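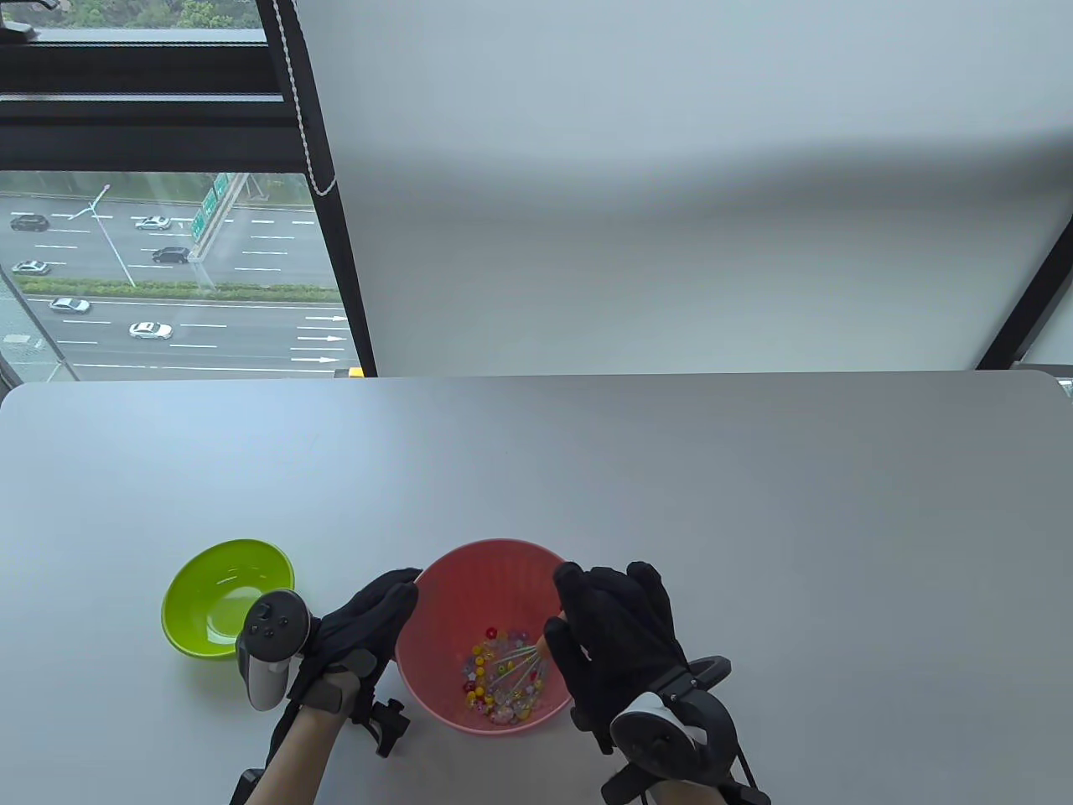

Stimell WR-2 wrist mount set for glove and controller

Home / Hand tools / Wrist mounts / WR-2

The WR-2 set fixes a handheld VR controller on the back of each wrist, so that the fingers stay free for work with small household objects. It is sold as a pair, left and right. Gloves and controllers are not part of the set and must be ordered separately.

We made this version after many requests from teams who compare tools for hand tracking. With the older clamp the controller could turn a little when the operator reached over the rim of a bowl. The new bracket has a second strap, and the angle is locked with one screw.

In the box
Two wrist brackets
Four straps, black
One hex key
Printed setup sheet (English and Norwegian)

How we compared it
Ronja Fjeld at our Beroswood workshop tested the WR-2 against the earlier model and against the Pruton hand-held gripper with its own camera. The tasks were stirring beads with a small whisk, moving beads from bowl to bowl, and handling a vessel with a wide lip. Each tool was used for 12 sessions, and together they gave 1,718 recorded attempts.

For stirring, the operators preferred the WR-2. A thin handle is easy to hold between gloved fingers, and you can change the grip without putting the whisk down. For lifting one object and placing it again, the Pruton gripper was faster to learn. Its camera sits close to the jaws, so a large object can fill most of the view. Please consider this if your task needs to see the table at the same time.
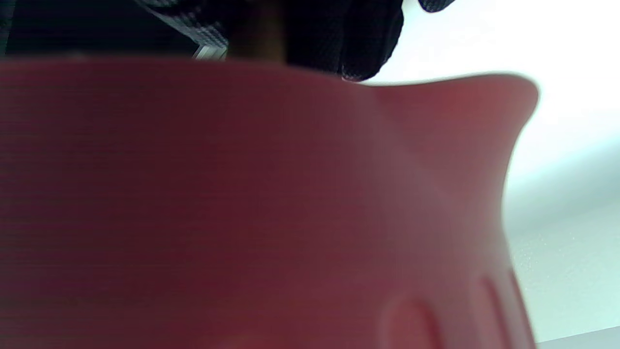

Red vessel at close range, gripper camera view.

Fine ridges and other relief on an object are also worth checking in your own recordings before you choose a focus distance. Trygve Tveit has written a short note about this, and we send it by e-mail if you ask.

Specifications
Weight per bracket: 53 g without controller
Strap life: tested to 3,000 openings
Sizes: S/M and L/XL
Color: black

Fitting advice
Put the glove on first and close it at the wrist. The bracket goes over the cuff, never under it. Tighten the strap nearest the hand, bend the wrist fully in both directions, and then tighten the other one. If the controller touches the back of your hand when you bend, move the bracket toward the elbow.

Delivery
The L/XL size is in stock. S/M is expected again in November. Customers near Grønli can collect the order at our counter without shipping cost. Spare straps are sold in pairs.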